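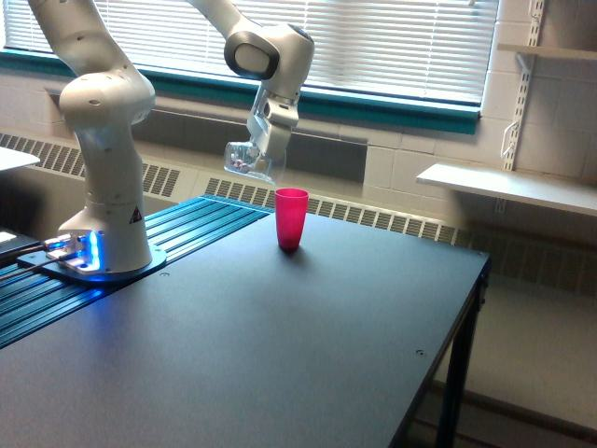
Session 4: white arm on its rail, base plate lit blue

Food and Culture, Session 4: Fermented Vegetables and the Winter Table
Handout by Si-woo Sun

Please read before Saturday, and come hungry! We have 11 jars to taste, so a light breakfast is plenty.

Where we left off

Last time we finished with dried fish and the question of how salt moved inland. Today we stay with salt but bring in cabbage, radish and the wonderful sour, fizzy, funky flavours that come from leaving vegetables alone in the right conditions (my favourite subject in the whole course, as you may have guessed).

How it works

Salt draws water out of the leaves and makes life hard for many of the microbes that would spoil them. Lactic acid bacteria cope well with salt. They feed on the sugars in the vegetable and give off acid, and the acid brings that clean sourness you get in both kimchi and sauerkraut.

Temperature matters enormously. A warm kitchen gives a quick, sharp ferment. A cold cellar gives a slow one with far more going on in the flavour – try the two Landavine jars side by side and you'll taste it straight away.

Terms to know
Brine: salt dissolved in water, added or drawn from the vegetable itself
Dry salting: rubbing salt directly into the leaves
Kimjang: the Korean custom of making kimchi together for the winter
Onggi: the Korean earthenware jar used for storing and fermenting
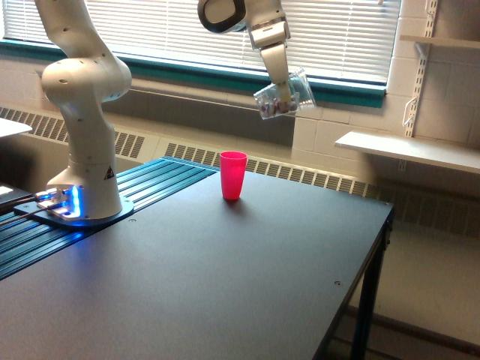
Case study: the Clirville cabbage day

Clirville is a small place, and each autumn 40 households there salt their cabbages on the same day. I love this example! The work is shared out street by street, the older cooks taste the paste and argue over it, and everybody goes home with a bit of everybody else's. Last year they got through 3,000 cabbages. By February the jars have turned properly sour and go into stews and pancakes, so one day's work feeds people in quite different ways as the winter goes on.

Compare this with kimjang. Who does the salting? Who decides when the seasoning is right? What is given away, and to whom?

Reading

Jang, the chapter on household jars, up to page 54. The Wallodow recipe leaflet is optional, but the radish one is delicious and very easy.

For next time

Ask someone older than you about a food they used to put by for winter, and write half a page on it. Smells and textures very welcome.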